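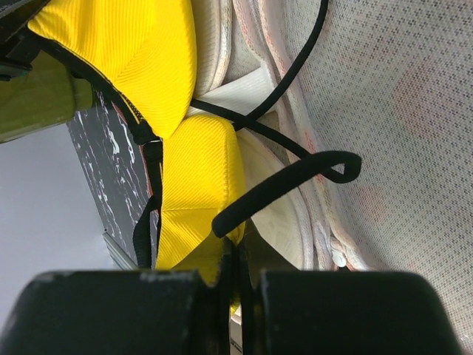 Dritine 7: read the small print
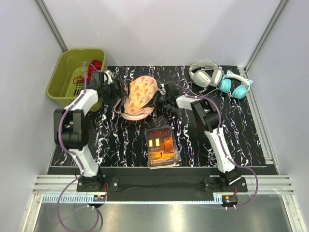 Yetunde Akpan, Software Editor

The new grasp planner from Dritine is billed as ready for soft goods. I'd wait. Burnport's report lists 202 trials on cloth, and it never says how a success was scored.

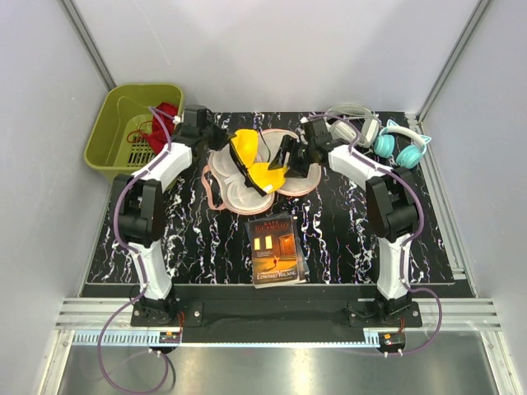 Two arms, one yellow item, Burnport.

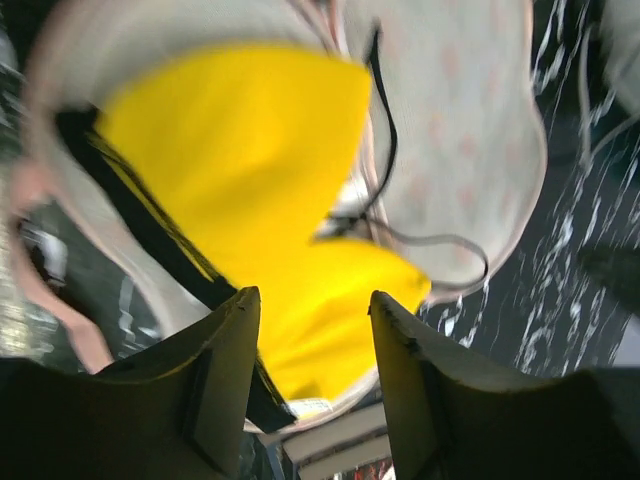

Perception is where I have the most doubts. The segmenter was tuned on 1000 labeled stills, nearly all of them sharp. Yellow fabric bunched up against off-white and smeared by motion is a much harder input, and the release notes skip it. Kayode Adeyemi says a blur test is planned for July. He gave no pass mark.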